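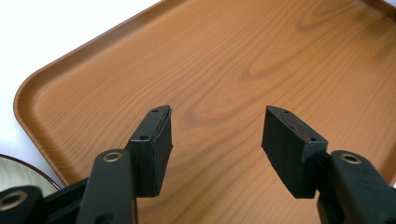 Wulport Energy Watch - Site Visits Group

The invitation said sturdy shoes and an open mind. I can vouch for the shoes.

The Cloremton gas import terminal held its open day on the last weekend of September, and our group took the early bus down to see what a project looks like when it has a visitor centre but no customers. The terminal, you may remember, is meant to bring gas by ship from one side of the country to the other, where it will be warmed up, sold and described as affordable. We were issued with hi-vis vests in one size, that size being enormous, and walked to a theatrette to watch a film.

The film was very good. There were dolphins in it. A calm voice told us the terminal would support 800 jobs, and during questions a woman from the back row asked how many of those would still exist once the concrete had set. The answer was 17. To be fair to our guide, he gave the figure without flinching and then offered everyone a lamington.

After that came the jetty, or the place where the jetty will go. At present it is a row of orange buoys and a sign asking people not to fish there, beneath which several people were fishing. The wind was coming straight off the bay and most of the talk about mooring loads went off with it towards the golf course. I did catch that two ships a month is the plan in winter, and that summer is 'under review'.
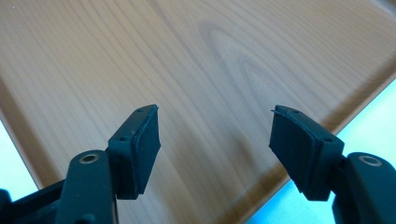
The pipeline easement was the part I had come for. It runs 50 kilometres inland to the Waweru compressor station, crossing a creek, a highway and quite a lot of barley belonging to farmers who have firm views on it. There was a large map on an easel. When asked why the line took a sharp dogleg north of the creek, our guide said the route had been optimised. When asked for whom, he said that was a good question, and it stayed one.

Clikoneo, the contractor, had a marquee of its own with a model of the storage tank and a valve you could turn by hand. I turned it. It was the best thing there, and the kids in the queue behind me felt the same way, with more pushing. What the marquee did not have was any paper on the price of gas at the far end once the shipping, the chilling, the warming and the pipe had all been paid for. I was told this would be in the supplementary report. I have been reading supplementary reports for long enough to know where the prices go in them, generally Appendix F.

The sausage sizzle, I should record, was run on bottled gas, and they ran out before one o'clock.

We have written to ask for the supplementary report and for the easement map at a scale where the creek has a name. Submissions close on November 30, 2022 and can be lodged online or posted to the project office in Cloremton. If you are posting, allow extra time, as the office shuts for lunch and is relaxed about when lunch ends.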